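Holtham Community Kitchen - progress report to the Gromell Fund, September

Drinkware and tables

The grant has paid for 36 place settings and the refit of the serving bench. Manuela Cirillo took delivery of the plastic cups early in the month. We chose mixed colours so that children at the after-school meal can keep track of their own. 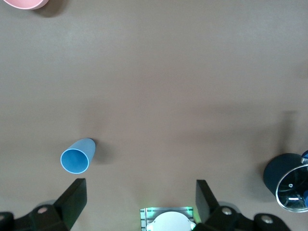 The light blue ones are tapered and take up little room on the shelf. The grey-brown tabletops have a matte surface and we plan to keep them.

Spending to date

We have spent $520 on cups, plates and storage tubs. Renzo Serra holds the receipts. The labelling of the tubs is behind - 16 are still to do.

Next period

Marjan Tabrizi will run the first full meal in the refitted room, with 51 families invited. We would like to move the leftover bench money to a second drying rack and ask for your approval before we order.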